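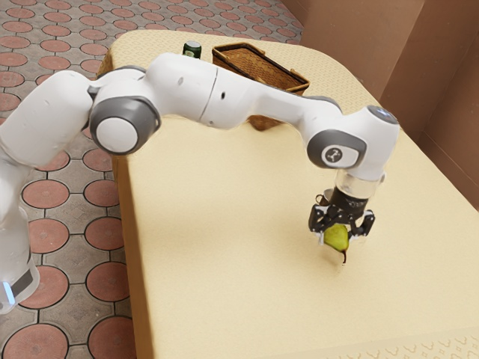
A robot arm holding a small green pear over a cream-colored table

Questions I get about joint accounts and shared money

I've run the Dankwa money pages on my own for a while now, and the inbox fills up with the same handful of questions every April, when people sit down with their paperwork and start wondering whose money is whose. So I've put my usual replies in one place. I'm not your lawyer or your tax preparer, just a former bank teller who likes this stuff a lot more than is normal.

Do we need a joint account if we live together?

Nope! Plenty of couples never open one. My husband and I kept everything separate for years and paid each other back for groceries with little notes on the fridge, and it worked fine until we had a mortgage. If you share more than a couple of regular bills, one account for those bills saves a lot of back and forth. You can each keep your own checking account too, and I'd say most of the people who write to me end up doing it that way.

Who owns the money in a joint account?

In everyday terms, either of you can take out all of it without asking. The bank will hand it over. What a court would say later in a divorce or a fight between siblings is a different matter and depends on your state. Please don't put your life savings in an account with somebody you've been dating for 9 weeks (yes, I got that letter, and yes, I wrote back very fast).

How much should each of us put in?

Half and half is simple, but it can pinch if one of you earns a lot less. The other common way is to split by income. Say the shared bills come to $1,000 and one person brings home 70 percent of the household pay. That person puts in $700 and the other puts in $300. Go over the numbers again whenever somebody changes jobs.

Can my partner's debts touch our joint account?

Sometimes, and this one catches people off guard. If a creditor wins a judgment against one owner, the joint account may be fair game, even the part you paid in. Rules vary a lot from state to state. If one of you has old debts being chased, talk to someone at legal aid before you open anything together.

Will a joint account help my credit score?

A regular checking or savings account doesn't normally show up on your credit report, so no. A joint loan or a joint credit card is another story, and a late payment there can hurt you both.

What happens if one of us dies?

Most joint accounts have what's called right of survivorship, meaning the other owner keeps the money and it skips the will. Most, but not all! Look at your signature card or ask at the branch. When my aunt in Drastthorpe passed away, her account turned out to have been set up the other way, and it took my cousin 191 days to get the last of it sorted.

Should I add my mom to my account, or go on hers, so I can pay her bills?

I get this one constantly. Being a joint owner makes the money legally reachable by you, your creditors and possibly your ex, and it can leave your brothers and sisters out when she's gone. Ask the bank about a convenience signer, or look into a power of attorney. A reader, Adebayo Iyamu, wrote to tell me he went the power of attorney route for his dad and the bank wanted its own form on top of the lawyer's one. Ask about that early.

How do we close one?

Some banks let either owner close it and some want both signatures. Move your autopays first, then leave a small cushion in there for 30 days so nothing bounces. Yearly charges are the sneaky ones, so scroll back through a full 12 months of statements. Download them while you're at it, you may lose online access when the account goes.

Do you still have the bill-splitting worksheet?

Yes, it's the one called Torno, on the downloads page. The older Datgate version had a mistake in row 28 that dropped the water bill from the total, so if you're still using that, please switch.

Can I send you my own question?

Please do! Use the contact form, and leave out account numbers and anything else private. I read everything but I'm slow in spring.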